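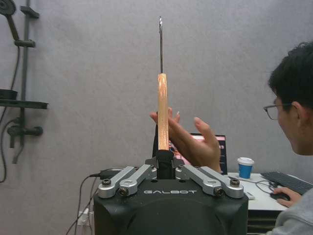 Wrist view from the handover set: flat-blade screwdriver, fingers closed, a hand reaching in.

Nurach Handovers

README, last updated Jun 18, 2025

Nurach is our student robotics club's handover dataset, and we're really happy to finally share it! It covers one small job: the robot holds a tool, a person reaches for it, and the gripper has to decide when to let go. We started in March with a borrowed corner of the lab and a very long list of things to try.

What you get
232 episodes in total. 200 are for training and validation, and the other 32 are a test set (please don't tune on it – we did once, and had to redo the whole split).
Wrist camera video for every episode, plus gripper width and joint positions.
A release label marking when the fingers should start to open.

Folders
episodes/ video and joint logs
labels/ one CSV per split
tools/ the loader and a small plotting script

Known issues
Backgrounds are ordinary desks, so expect laptops, cups and people working.
Hands blur when they move fast. We kept those episodes in because they're the fun ones!
64 episodes have no joint velocities. The loader fills them with NaN.

Contact
Alina Jitaru looks after the labels, Aniela Kozłowski the loader and the splits. Found a bad label? Open an issue with the episode number – we love getting those.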